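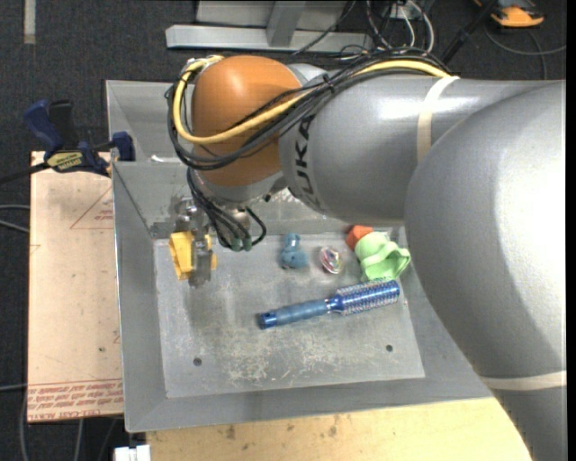 3.2 样本与数据来源

本节所用资料取自弗洛杜姆(Flodum)地区公共图书馆系统的流通登记与读者问卷两部分。流通登记由该系统下属的4所分馆逐月汇总,内容包括借出、续借、预约及逾期归还等项目;问卷则于9月在各分馆服务台及阅览区发放,回收有效问卷1,168份。填答不足半数题项者,以及监护人代填而未注明读者年龄者,均不计入有效样本。

问卷的题项设计参照梅雷迪思与兰代格(Meredith & Landeg)早先使用的乡镇阅读习惯量表,并依本地情况作了两处调整。其一,原量表将“到馆”与“借阅”合并为一项,本研究予以拆分,以便考察到馆而不借书的读者群体。其二,原量表仅询问纸本图书,本研究增列有声读物与期刊。全部态度题均采用5级计分,分值越高表示认同程度越高。调整后的问卷先在高夫(Gough)分馆试测,个别措辞据试测意见修订后定稿。

3.3 开放时间与到馆频率

图2为各分馆延长晚间开放时间前后读者到馆频率的分布。从总体上看,延时开放对在职读者的影响较为明显,对退休读者及学龄儿童家庭的影响有限。沃尔比(Vorby)分馆的变化最为突出,该馆邻近通勤车站,晚间到馆者多为下班途中顺路还书的读者,停留时间普遍较短。韦多(Vedow)分馆的情形有所不同,晚间到馆人次虽有增加,借阅量却基本持平,阅览座位的使用则趋于紧张。

图2 延时开放前后各分馆读者到馆频率分布(资料来源:本研究问卷)

里斯(Rees)曾提出,乡镇图书馆的到馆频率主要取决于住所与馆舍之间的距离,开放时间仅起次要作用。本研究的结果部分支持这一看法:在步行可达范围内的读者中,距离与到馆频率之间的负相关关系依然存在;而在依赖公共交通的读者中,末班车时刻与闭馆时刻能否衔接,其解释力高于距离本身。本努萨(Benmoussa)对城郊社区的访谈研究亦有类似记述。

需要说明的是,问卷在馆内发放,从不到馆的居民未能纳入样本,所得到馆频率可能高于地区居民的实际水平。此外,延时开放与新书采购经费的调整在时间上有所重叠,二者的影响在现有资料中难以完全区分。第4节将结合流通登记对上述问题作进一步讨论。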